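FOR IMMEDIATE RELEASE

Beronel to open tableware showroom in Oakley

OAKLEY – April 12, 2019 – Beronel, the household goods retailer, will open a showroom for everyday tableware at 880 Londum Street next month. The showroom takes up 800 square feet on the ground floor and will carry the full Sarero range, which until now has been sold only by mail order.

Sarero is a range of cups, bowls, plates, pitchers and small vases in plain colors. Pieces are sold one at a time as well as in sets, and customers can mix colors in a single order. The same will be true in the showroom, where the pieces will be out on tables and can be picked up and handled before buying.

Light blue was added to the range last August and has since become its best-selling color for cups. It will be sold in Oakley next to white, gray and black. 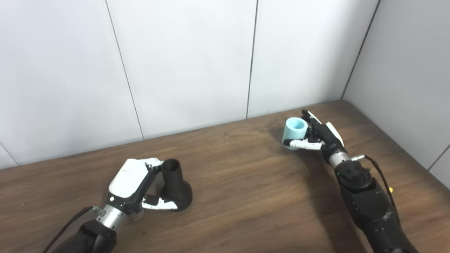
Light blue cup and black flared piece with a dark brown wooden tabletop and white wall panels. Photo: Beronel

Customers who order by mail have often asked how the colors look on a dark table, said Ilgın Dağdelen, who is in charge of the Sarero range. Most of the catalog was photographed on pale surfaces.

"A light blue cup on a white table is easy to like," Dağdelen said. "But plenty of people have a brown table at home, with a lot of grain in it, and they want to know if the cup will look right there. We have put both kinds of table in the showroom so they can try it."

The darker tables are at the front, near the entrance. Cups and vases are shown together on them, and a price card lies next to each group. Bowls and plates are on the lighter tables toward the back. Sets that have been discontinued will be sold from a shelf by the register while they last.

The showroom will keep 128 items in stock to take home the same day. Anything else in the catalog can be ordered at the register and picked up later or sent to the customer's address. Delivery charges are the same as for mail orders.

Beronel will also take returns in Oakley for pieces bought by mail. Customers should bring the packing slip. Pieces that arrived chipped can be exchanged without one, as long as the color and size are still being made. 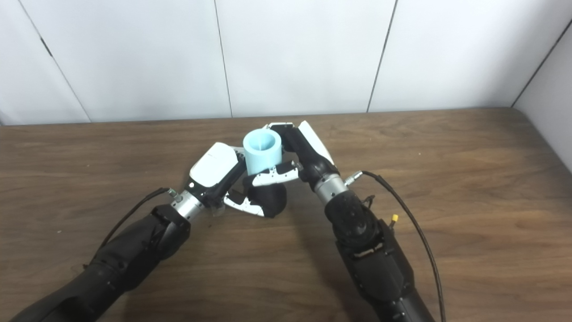 By Luminița Buzatu
Beronel Press Office

The most common question we get about the cups is also the simplest one, and it concerns their shape. The Sarero cup is a plain cylinder with an open rim and no handle. It is short and wide, and the light blue has a matte look. Some customers use it for coffee, others for yogurt, toothbrushes or pencils. We list it under cups and leave the rest to them.

The range started with the cup. The bowls came next, and the vases were added later after several customers wrote to say they were keeping flowers in the tall pitcher. The black pieces are the newest part of the range and will be in the showroom from the first day.

A few points for customers planning a visit:

Single cups and sets of four are the same price per cup.

Colors may differ a little between one production run and the next. Customers who are adding to a set they already own are welcome to bring a piece along and compare.

The printed catalog will be free in the showroom. It can also be requested by mail from the Beronel office.

There is street parking on Londum Street and a bus stop at the corner. The entrance is level with the sidewalk.

Gift wrapping will be offered at the register for a small charge. Large orders – for cafes, guest houses and the like – are handled by the trade desk, and buyers should call ahead so that the stock can be set aside.

Press visits before the opening can be arranged through the press office. Sample pieces are available on loan for photography and should be requested by color and size.

About Beronel
Beronel sells tableware, kitchen linens and storage for the home. The Sarero range is designed by its own staff.

Press contact
Luminița Buzatu
Beronel Press Office
880 Londum Street, Oakley
Telephone extension 3812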